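Ticket 782: Label sheets print 2 mm low on the Vudholm queue
Status: Open, awaiting driver update
Opened: 24 March 2020
Product: Getent Print Server
Site: Tillard, ground floor

Problem as reported

Everything sent through the Vudholm queue comes out lower on the page than the preview shows. On letters you'd never notice. On address labels it's a disaster, with the last line of each address landing on the label underneath. The same file sent straight over USB prints perfectly, so I was pretty sure from the start that the printer itself is fine. I love a bug like this one!

Tried so far

Restarted the spooler. No change.
Cleared the queue and added the printer again with the generic driver. The offset went away, but so did duplex and tray selection.
Went back to the Vudholm driver. The offset came straight back, exactly the same size.
Swapped the network cable and the switch port (long shot, I know). No change.

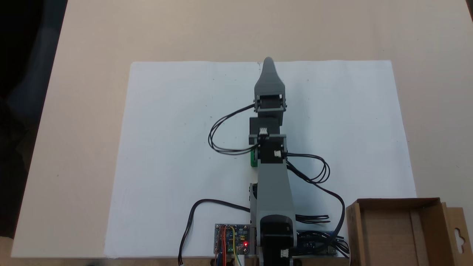 Large white sheet on the table, arm stretched out toward the top edge.

Next I turned on verbose logging in Getent and sent the same page five times. This was the fun part! Every job shows the page size being set twice: first as Letter, which is right, and then again by a filter called tse-margins, with a top margin nobody here asked for. Tse was the old plugin for letterhead paper. We removed it from the web panel, but the filter file stayed behind and the queue still calls it.

I renamed the filter and restarted the service. Plain text jobs now print exactly where they should, first time, every time. PDF jobs are still low, so there must be a second copy of that margin setting inside the Vudholm driver package.

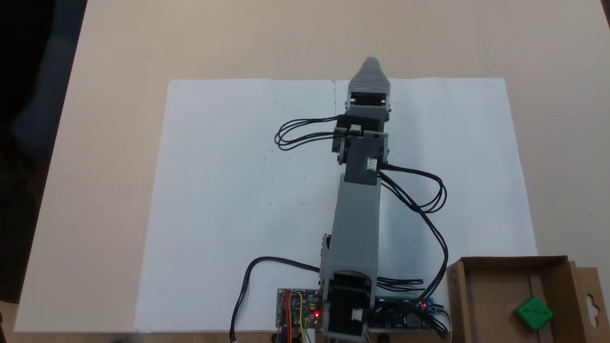 Paper handling was my other suspect, and I'm happy to rule it out. I ran the test page from tray 2 and from the manual slot, with fresh stock and with stock that had been sitting open, and the offset never moved. Even a sheet with a faint fold line running down from its top edge, like the white one under the gray arm, shouldn't shift every job by the same amount. Creases give you jams and smudges. A shift this steady has to come from software.

Workaround

Print labels as plain text, or use USB for PDFs.

Next step

Vudholm support has the logs and says a cleaned-up driver is planned for April. I'll test it on this queue as soon as it's out and post the results on this ticket. Please don't delete the renamed filter file before then, I want to compare the two!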